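Bridel Guest Cottage — Vatska Lake, weekly and weekend rental

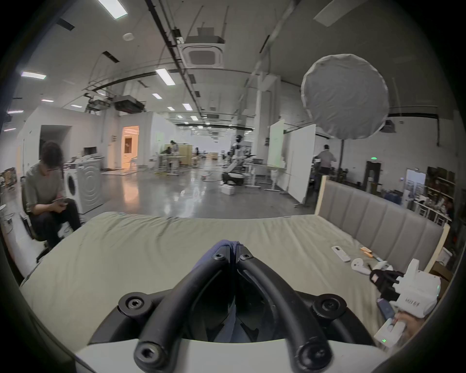 Bed with grey upholstered headboard and sage-green sheet.

Bridel is a small cottage for guests who like to wake up slowly and walk to the water before breakfast. It sleeps four persons, in two bedrooms. The path to Vatska Lake starts behind the garden gate and goes down between birches, and after rain we recommend good shoes.

The cottage
Kitchen with gas stove, oven, small dishwasher and everything you need for cooking a real dinner. Coffee and tea are in the cupboard from our side. The living room has a wood stove, and the first basket of wood is included in the price. More wood you can buy from Iestyn Gwilliam at the boat landing, he is there until six in the evening.

Bed linen and towels are included. If you stay longer than one week, we change them for you.

On the lake
Two kayaks belong to the cottage and are free to use for our guests. Life vests hang in the shed, please take one also when the water looks calm. The lake is warmest in August, but many guests tell us they prefer September, when the blueberries are finished and the mushrooms begin. Fishing requires a permit, which Iestyn sells too.

Eating out
The village of Parnent is a pleasant walk along the shore. Tabrizi, on the main street, makes a very good lamb stew and flat bread from the oven. In high season it is better to reserve a table. The bakery opens at seven and the cinnamon buns are often gone by nine — come early.

Good to know
Minimum stay is two nights. Check-in from 4 p.m., check-out until 11 a.m.
One dog is welcome, please tell us when you book.
No smoking inside the house.
Wi-Fi is enough for mail and maps, but not always for films.
Parking is beside the shed, the last part of the road is gravel.

Booking
Please write to Dwynwen Lougher through the contact form, with your dates and number of guests. She answers usually the same evening. The keys you get from Eirlys Bevan in the yellow house at the crossing.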